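4.2. La altura de los estantes como variable explicativa

La bibliografía sobre almacenamiento en pequeños comercios repite desde hace años que la altura del estante determina cuánto tarda una persona en reponerlo. Nuestros datos no permiten sostenerlo con tanta seguridad. De las 1,889 reposiciones registradas en el local de Nidasville, solo 507 se hicieron sobre baldas cuya altura había sido medida antes de empezar; en el resto, la altura se reconstruyó después a partir de los planos de montaje, con un margen que los propios planos no declaran.

El protocolo Donden, que seguimos por comparabilidad con trabajos anteriores, clasifica las baldas en 3 niveles (bajo, medio y alto). La división es cómoda, pero mezcla dos cosas distintas: la distancia al suelo y la distancia a la superficie de apoyo desde la que se repone. Quien trabaja con una mesa delante de la estantería no se agacha igual que quien trabaja sin ella, y el protocolo asigna a ambos el mismo código.

Tampoco nos convence el umbral de 80 cm que separa el nivel bajo del medio. No hemos encontrado en la documentación de Donden ninguna prueba que lo respalde, y al desplazarlo unos centímetros la diferencia entre niveles pierde buena parte de su tamaño. Un efecto tan dependiente del punto de corte merece, como mínimo, cautela.

La Figura 3 muestra la disposición con mesa. Entre el tablero y la balda inferior no hay una relación fija: depende de dónde se coloque la mesa, dato que las hojas de registro no recogen.

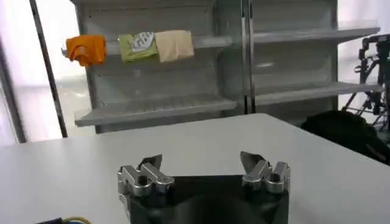

Departamento de Organización de Espacios, Grupo Michalski

Figura 3. Mesa blanca y estantería metálica gris de dos módulos, separados por un montante vertical. La balda inferior del módulo izquierdo está vacía.

El módulo Brivcombe, usado como referencia, presenta el mismo problema. Sus tiempos se publicaron sin indicar si había mesa, y compararlos con los nuestros exige suponer que no la había. Mantenemos la comparación en la Tabla 2 por completitud, pero no apoyamos en ella ninguna de las estimaciones de la sección siguiente.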